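Subject: Re: [custinley-users] moving policy records off the old server before year end

Hello everyone,

Cuiping asked a good question last week and I've been slow getting back to it, what with the holiday and a house full of relatives. Let me quote the part I'm answering:

> We're a small agency with 3406 active policies, mostly life with a few
> annuities. Zenix wants us on the hosted version by December. Should we
> encrypt the beneficiary files before the transfer, or let the import
> tool do it on the other end? I don't love the idea of them traveling
> in the clear.
>
> Cuiping Kang

I don't love it either! We went through the same move in the spring, and we encrypted first. It added 2 evenings to the job, mainly because I'd forgotten how many old scanned forms we had (115 folders, some going back to the Teoh days, bless them). The import tool took the encrypted bundles just fine once we gave it the key through the admin page. Please don't send the key by email, even to support. They'll ask nicely, and you can still say no.

The other thing I'd do is go through your user list before you start. We found 8 logins for folks who had retired or moved on, and every one of them could still open claim notes. I felt pretty foolish about that, so I pass it along in case it saves you some blushing.
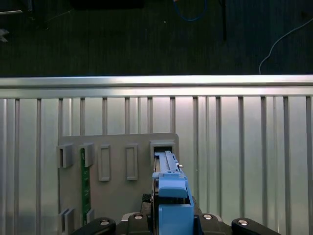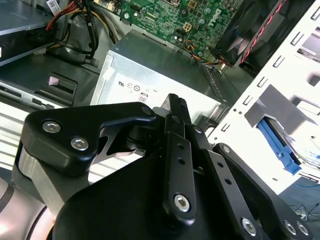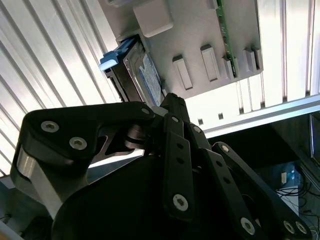
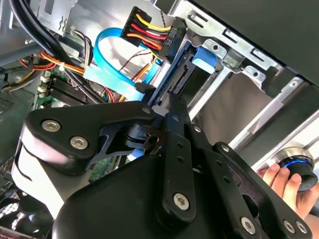

Ifeanyi Fashola wrote back to me off list and says it's fine to share: the hosted version keeps its access log for a much shorter time than the old one did, so export the log first and put it somewhere safe. He also found that Flurkus, the backup add-on, skips attachments unless you tick the box under Advanced.

I hadn't known about the attachments, and I've been running Flurkus for years, so guess what I'm doing tonight. Cuiping, if you'd like my checklist I'm happy to send it over. It's a bit messy and has my grocery notes in one corner, but the steps are all there and in the right order.

Warm wishes to all,
Marlene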